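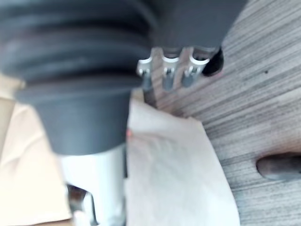 Our project looked at how much work it takes to keep one living room tidy when the furniture was picked for looks. The course asked each group to choose a room in daily use, list the surfaces in it, and write a cleaning and tidying plan that another person could follow. We started with the table surfaces. The wood grain on the one we tested is a mix of grays and light browns with fine streaks running close together, and that pattern turned out to matter more than we expected. Crumbs and dust are hard to see against it. In our first round two of us called the surface clean and the third wiped it with a white cloth and got a gray smear.

Method

We worked in the room over five sessions in May. Each session was 50 minutes long. One person tidied, one kept time, and one wrote down what was done and in what order. We changed roles each session. Mitsuko Takagi supervised the project and read the session notes.

We used two cleaning products. Clendico was the general surface spray, used on the table only. Plamness was the leather cleaner, used on the sofa with a soft cloth. Before using Plamness we tried it on a hidden spot at the back of the sofa and left it overnight. We saw no change in color.

The budget was $65. Most of it went to cloths and the leather cleaner. We also bought a soft brush from Oda for the seams.

The sofa

The sofa took most of our time. It is cream leather, with tufted back cushions and seats that are stitched into long padded ribs. The flat parts wipe down in a few minutes. The seams do not. Dust settles where the stitching crosses, and a cloth slides over the top of it. The brush worked better, used dry and pulled toward the front of the seat.

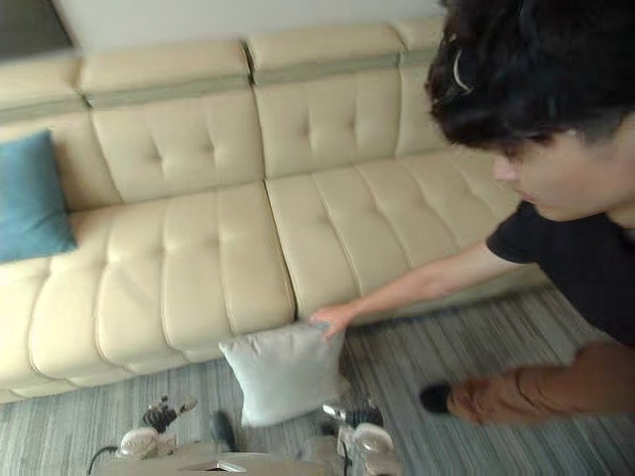
The headrests were the second problem. There is a gray-green band along the bottom of each one, and our first plan did not mention it at all. We added a step for it after session two. The order we settled on is headrests, back cushions, seats, then the floor in front. When we did the seats first we had to do them again.

Loose cushions have to come off before any of this. We tried putting them on the floor and on the table. The floor was quicker but meant shaking them out before they went back. In the final plan they go on a clean sheet.

Results

By session five the full routine fit inside the time limit, with the table done twice. Session one ran out of time before we reached the right side of the sofa. The written plan was then given to a student from another group, who finished it but skipped the brush step. We had put that step in the middle of a long paragraph. It now has its own line.

Problems

We kept notes in Piketel and lost part of session three when two people edited the same page. The times for that session were filled in from memory and should be treated with caution. The final plan also went over the limit of 1000 words, so we moved the product notes to an appendix.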